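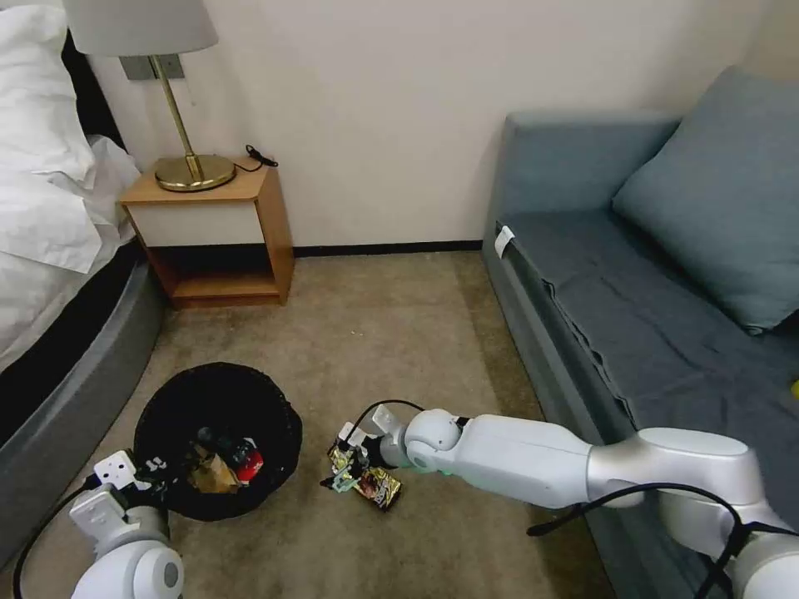 Wrappers in the right gripper, bin by the bed.

wibisono_rooms, July 24, 2020
We plan for 50 guest rooms. The Wustberg offer is for 2 two-arm units with 3 years of service. Is this enough, or should I ask for a bigger budget in February?

Jedov
Too few, I think. Put spare grippers in the budget also.

S. Hashmi
I disagree with Jedov. Rent one from Dullemum first and measure the minutes per room.

wibisono_rooms
Thank you both. I add one more picture of the same room.

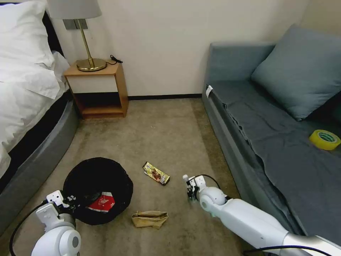 Gold wrapper and brown paper bag on the carpet.

Jedov
Renting is money lost. With 5 units you can ask for a discount.

S. Hashmi
A discount on what you have not tested? Please ask first for the price of the cables.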